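3.2 Storage of worn clothing between washes

Last updated: September 2026

The interviews reported in Section 3.1 showed that most households do not treat clothing as either clean or dirty. A third group of items, worn once and expected to be worn again, was mentioned in nearly every home we visited in Tully and Girneo. These items rarely go back into the closet. They are hung on doors, folded over chairs, or placed in an open container in the bedroom, where they may stay for several days.

Earlier work on laundry habits has paid little attention to this middle group. Surveys usually ask how many loads a household washes per week and at what temperature, and the results are then used to estimate water and energy use. Such estimates assume that a garment enters the wash after a fixed number of wearings. Our diaries suggest that the place where a garment waits has a strong effect on that number. Of the 593 garments followed through the full diary period, those kept on a hook or chair were worn again more often before washing than those kept in a container on the floor or bed. Participants explained the difference in plain terms: a shirt at the bottom of a container is wrinkled by the time it is found, and it is easier to wash it than to iron it.

The diaries were kept for 14 days in January by 100 households. Each household recorded where an item was put down, when it was picked up again, and whether it was then worn or washed. Entries were coded separately by Lorcan Doherty and Oana Pană, and disagreements were settled by discussion. Items shared between household members – mainly towels and blankets – were left out of the garment count and are discussed in Section 3.4.

The type of container also mattered, though the differences were smaller. Households with a lidded hamper tended to describe everything inside it as dirty, even items that had been worn for only an hour or two. Open containers were used more loosely. In several homes the same basket served for worn clothing during the week and for carrying clean laundry on the weekend, and participants admitted that the two uses sometimes overlapped. One respondent in Girneo said that she washed the whole contents "to be safe" whenever she could no longer tell which was which.

These findings should be read with some care. Winter clothing is heavier and is generally washed less often, and a summer diary might give a different balance between hooks and containers. The sample also included few homes with a separate laundry room.

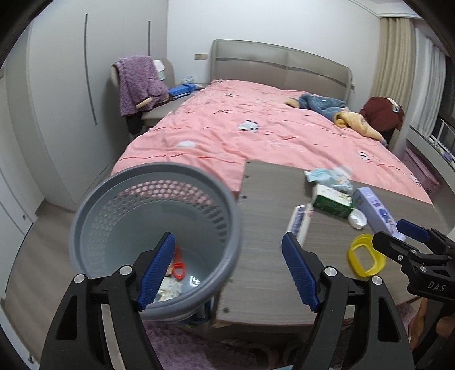 Figure 3. Round plastic basket with a perforated upper wall, in a bedroom.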